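Teaching an arm to pull a graphics card: hand guiding or remote control?

Posted by Gemma Valentini, 29 March 2020

We strip old workstations for parts, and a salesman from Alero says our arm can learn to take out the graphics card if I "just show it" 2 or 3 times. Is that true of anyone's shop? And should I move the arm by hand or drive it with a controller? 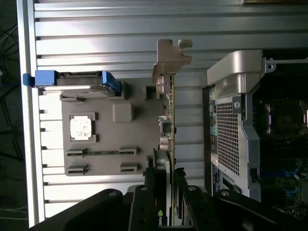 My worry is the last half inch. I can feel a card let go of its slot with my fingers. I don't see how that feeling gets into a recording.

Marcelino Moura

It mostly doesn't. If you push the arm around by hand, you feel the slot but your own hand pollutes the force readings, unless the sensor sits between your grip and the gripper. With remote control the readings are cleaner and you feel nothing, so you pull crooked. I'd still go remote, slowly, using only what the wrist camera shows you.

Forget 2 or 3. I recorded 151 runs on one case model and it still yanked at cards with the latch closed. Ask Alero for a run on a case they haven't seen.

Jevutside

By hand. Works fine for us.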